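Druvow Hand Grippers, Pair, with Marker Cubes

Sold as a set of two (left and right), gray plastic fingers, black inner pads, one white marker cube per hand. Ships from Ulholm.

Why I make these

Hi, I'm Svenja Zürcher, and I designed the Druvow for my own research before anyone asked to buy one! I was trying to teach a two-armed robot to handle drawers, and driving the arms remotely was painfully slow. So I started doing the tasks by hand with grippers the robot could also wear. The square codes on the cubes let the tracking software work out where each hand is, and the policy learns from that plus the head camera view.

What we got out of it

Our drawer study used 2,000 demonstrations, all recorded with this pair. The trained policy opened 70 percent of drawers it had never met before (small round knobs are still the hardest, and I'm working on it). Adding 300 demonstrations on fancy old-style furniture helped more than I'd guessed, mostly with mirrors, where the reflections used to confuse the tracking something awful.
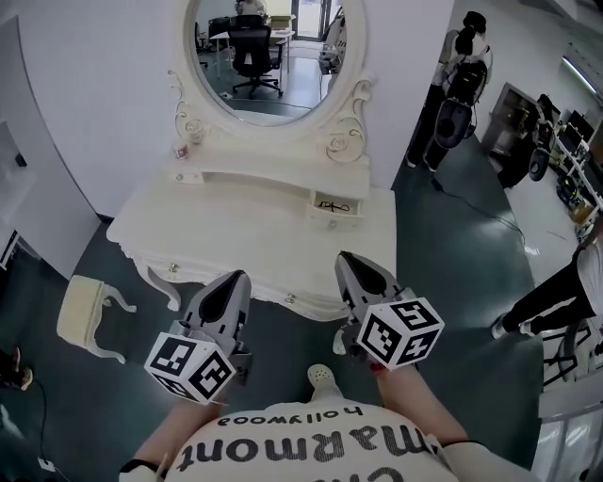 What's in the box

Two grippers, two marker cubes with the codes already printed, spare pads, and a 16-page setup guide that I wrote myself, so blame me for the typos.

Good to know

Keep the cube faces clean and don't put tape over the codes. The Thaler wrist mount fits both hands, but it's sold separately. If you use the Tundent tracking package, pick the "two cubes" profile before your first recording or you'll get left and right swapped (ask me how many afternoons that cost me).

Questions? Write to me through the contact form, I answer most of them myself.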